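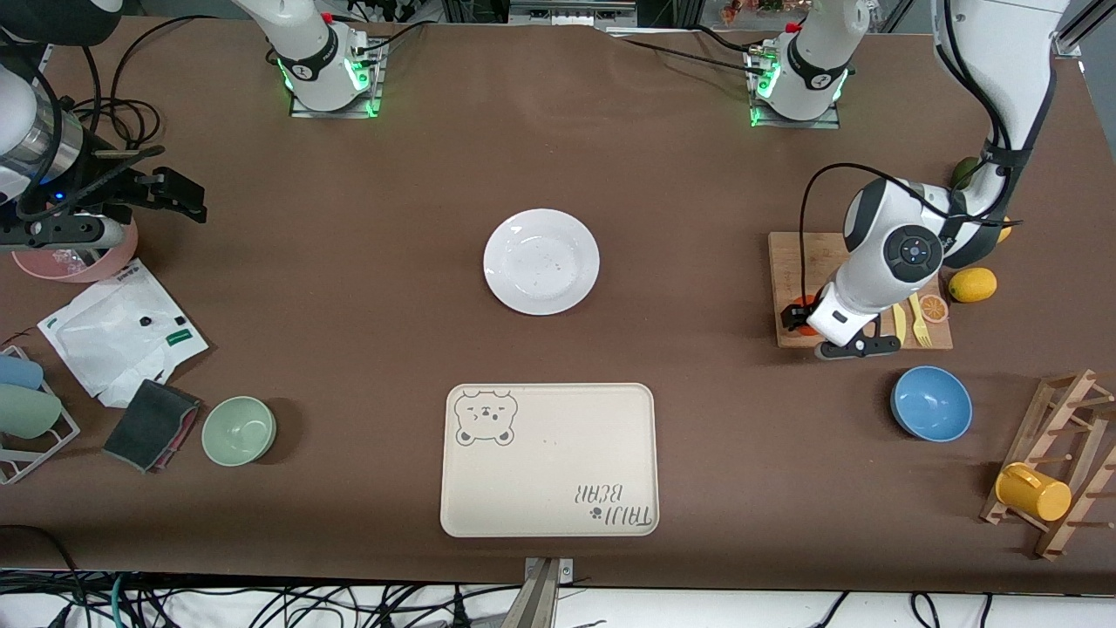

Kitchen bench, both arms. Left arm at the cutting board, gripper down on the small red-orange piece.

Print this page | E-mail this page

Clurkon Home Tasks Project
Progress report to the Aasen Fund
Feb 5, 2020
Prepared by Brisa Cortés, with notes from Nattawut Nakpan and Jirayu Khamphan

Short version: spending on plan, schedule slipping a bit, clearing the table works more often than not, anything with a knife does not work yet. Details under each heading. Sorry for the note form, Chanida needs this by noon for the packet.

Where we are

Two arms on one bench, as in the proposal. Software is the Heron build, the one we demoed to you in the fall, plus Jirayu's new grasp planner. Tasks this period were all kitchen: move food pieces from board to plate, put bowls back, cups on and off the rack, wipe down. Laundry folding pushed to next period, see below.

Total attempts logged, 689. That's everything, including the ones we stopped by hand. Full log goes to Chanida Onsri separately, don't want to paste it here.

What works

Board to plate. Good with lemons and limes, they are a decent size and the gripper closes square on them. Small pieces are slower, the arm comes down, hesitates, re-aims, comes down again. Gets there mostly. A person would be done and eating.

Bowls. Fine if empty. Rim grasp is reliable now after Nattawut changed the approach angle.

Mugs on pegs. Better than we expected. Handle has to face the right way or it gives up, which at least is safe.

What doesn't

Thin flat things. Plastic fork and knife lying on the board are still the worst items on the list. Fingers skate over the top or push the fork along in front of them. We tried slower, we tried steeper, no real change. Nattawut wants to try sliding the item to the board edge first and pinching it there, which is what people do. Will test in February.

Citrus slices. Squashed or dropped, not much in between. Force limit is too coarse.

Plastic bags. The planner sees a different shape everytime. Parked.

Wiping. Sponge cloth pickup is OK, pressure is all over the place. Leaves crumbs and reports the job done, so the checking step needs work before the wiping does.

Handing over between arms. We promised this for the mid-term and it isn't there. Both arms can work the table but passing a cup from one to the other fails too often to show anyone. Panya Khamphan has it now full time.

So can it do chores yet

You asked for a straight answer in the last call. No, not unattended. It can do parts of chores, on a table we set, with someone standing at the stop button. Longest run without a person stepping in was 39 minutes, all of it cups and bowls. I would not put it in a home this year and I wouldn't put it in the Lesley cafe site either, wich I know was the hope. Back-room sorting at Lesley maybe, let's talk.

Schedule and money

2 weeks behind, nearly all of that is the handover work. Laundry folding starts once Panya is clear. Nothing extra requested. We did move the travel line into spare gripper fingers (Chanida approved), we go through them faster than budgeted.

Next period

- fork and knife edge-slide tests, Nattawut
- finer force limit for soft food, Jirayu
- handover, show or drop decision, Panya
- wipe check: look at the surface again before saying done
- cable routing. The cables are too close to the work, Jirayu to redo

Need from you: a yes or no on Lesley back room, and a date for the site visit. Any day but Monday.

B.C.

Print this page | E-mail this page

Recent items
Heron build notes: grasp planner changes
Aasen Fund reporting dates
Lesley site visit, summary
Clurkon bench safety rules (revised)
Budget line change, gripper spares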